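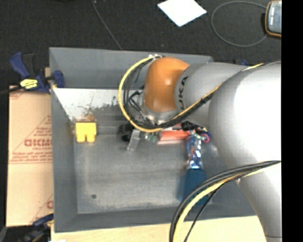

Dellska 389 Parts Washer: Two Months in a Small Shop

6 min read

The Dellska 389 is a bench-height parts washer with a sheet-metal tank, a recirculating pump and a flow-through brush. I bought mine at full price from Rivadeneyra, the regional distributor, to replace an old solvent drum that had rusted through at the bottom seam. It has been used five days a week on gearbox housings, bearing carriers and whatever else comes in covered in grease.

Setup

The washer ships flat on a pallet. The legs bolt to the tank with eight flange bolts, and the manual gives a torque figure for them on a separate sheet that is easy to throw out with the cardboard. Assembly took one person under an hour. The drain valve comes loose in a bag and needs thread sealant, which isn't supplied. Mine wept at the valve until I took it apart and used a second wrap of tape.

The power cord is short. It exits at the rear left, so plan the outlet location before filling the tank, as the unit is hard to move afterward.

Tank and work surface

The walls slope inward, so small hardware rolls to the floor instead of catching on a ledge. The removable shelf is perforated, and the holes are large enough to pass an M5 washer. I set a wire basket on it for small parts. The finish is a baked coating over steel. After two months there are scratches to the base coat along the front lip, where housings get dragged over the edge, and no rust so far.

The lid is held by a fusible link, as it should be on any washer that may be used with solvent. The hinge is stiff and has a slight side play that was there on delivery.

Pump and filtration

The pump is the best part of the machine. Flow at the brush is steady with no pulsing, and the noise level allows normal conversation. The filter is a spin-on canister made by Erico. The interval in the manual is 273 hours of pump time. I run water-based detergent with heavy soil loads, and flow had dropped enough by the halfway point that I changed it early. The canister sits behind a panel with four screws, two of which can't be reached with a standard-length driver once the unit is against a wall.

Sludge collects in a tray under the shelf. The tray has no handles. Lift it slowly.

Heater

The heater brings a full tank from shop temperature to the working setting in a little over two hours. The thermostat is a plain dial with no readout. Checked against a probe thermometer, it ran four degrees low at the middle setting and was accurate at the top. There is no timer, so I added a plug-in one rated for the load. Low-level cutoff works: I drained the tank with the heater on, and it tripped before the element was exposed.

Compared with the Droron

Renzo Tedesco runs the Droron equivalent in his transmission shop and let me use it for an afternoon. The Droron has a deeper tank and a better lid. Its brush hose is too stiff to reach into a bore without kinking, and its filter has to be changed from underneath. Cleaning results on similar housings were the same. For long shafts I would take the Droron. For general work the Dellska is easier to live with.

Support

I wrote to Dellska about the hinge and got a reply from Walter Echeverri in the service department, who sent a new hinge pin and two shims. The shims took out most of the play. The current parts list, dated 22nd June, gives separate part numbers for the brush head and hose, which earlier lists sold only as an assembly.

Verdict

Good pump, adequate heater, poor access to the filter. I would buy it again at the same price, and I would install it eight inches off the wall. A pump seal kit is on order, and I'll add a note on seal wear in August when I have the housing open.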